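July, late. Rules day with Volkan, cup and two arms, and the new Wulum sheet says open both jaws fully before anything moves.
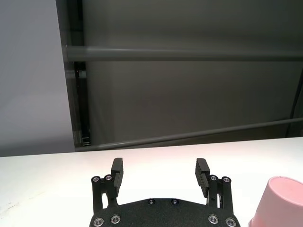
I grumbled, then did it – up to 100 cycles a shift, so habits matter. 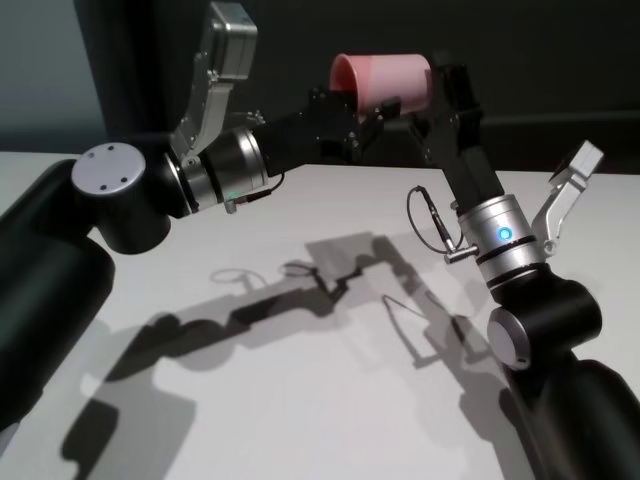

Pink cup up high, on its side

Fitriani wants speed limits written at the top of the page. Fair enough, eh!
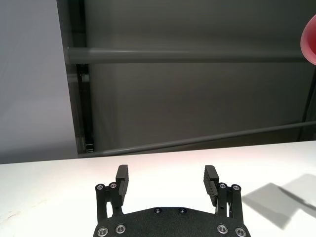
Who can clear a stop? Whoever signed on for the shift, after checking both arms.

I'll colour-code the sheet tomorrow. 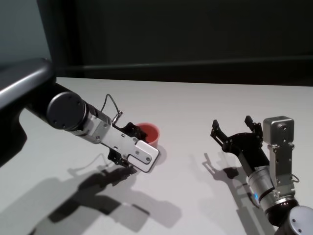
Left arm at the cup, right one open

Bed now, I'm knackered.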